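**Laying a new lawn in November, a thread.** 5 Nov 2021

1/ We moved to the house in Ilden in spring and the back lawn was mostly moss and plantain. I tried seed twice. The first lot washed down the slope and the second fed the pigeons. So this month I gave up and ordered turf.

2/ The plot is 145 square meters once you take out the patio and the shed base. I measured it with a long tape and drew it on graph paper. The bit behind the shed is a triangle and I got that wrong the first time.

3/ Ordered from Zindora, who grow out past Skirkidgate. They cut to order and deliver early in the morning. I asked for five percent extra. If your garden has curves, ask for more than that. I had one strip left over, and it went by the side gate.

4/ Cost was 710 for the turf with delivery. Topsoil was separate. I had three bulk bags of it and used nearly all of them in the low corner by the fence.

5/ Killing off the old grass took longer than anything else. I covered it with black plastic at the end of summer and left it. Where the plastic had lifted, the couch grass was still alive, and I dug that out by hand with a fork. You have to get the white roots or it comes straight back through.

6/ Then rotavate, rake, tread, rake again. Treading means walking up and down on your heels in small steps until the ground stops sinking. It looks silly and takes most of a day. I skipped the strip along the path and I can already feel a dip there. 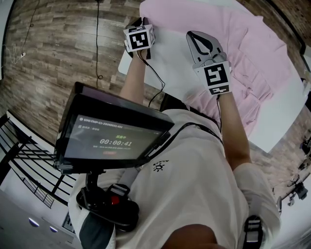
*Pink cloth on the white table.*

7/ Turf came on a pallet at ten to seven. The driver couldn't get the forklift through the side gate so it stayed on the drive. Every roll went round the house in a wheelbarrow, two at a time. They are heavy when it has rained.

8/ Start along the straightest edge. For me that was the patio. Lay the first row, then stagger the next one like bricks. Push the ends together hard but don't stretch the turf, it shrinks back and leaves gaps. Work from a plank so you aren't kneeling on the new grass.

9/ For cutting I used an old bread knife. A half-moon edger is fine on straight lines, but the knife was better around the drain cover and the apple tree. Leave a circle of bare soil around any tree. I left mine about as wide as a dustbin lid.

10/ Someone asked about watering in November. Yes, you still do it. I soaked it on the first evening and again two days later when there was a dry wind. After that the rain took over. Lift a corner and look. The soil under it should be dark and damp.

11/ Which mix: I went for the hard-wearing one with ryegrass in it. My neighbor on Cifuentes has the fine fescue kind and it looks lovely, but there are no dogs at that house and there are two at this one. Both dogs are using the front until the roots take.

12/ To check rooting, tug a corner gently. Mine still lifts. In warm weather it can take a couple of weeks, and I expect it to be much slower now. No mowing until it holds, and then with the blades set high.

13/ Leaves are the main job at the moment. The sycamore next door drops them on the new turf every night and they turn the grass yellow if they sit. I'm using a soft plastic rake from the plank. The metal one pulled up a seam.

14/ I'll post again when it's had its first cut. The triangle behind the shed still needs an edge, and I haven't decided between brick and steel.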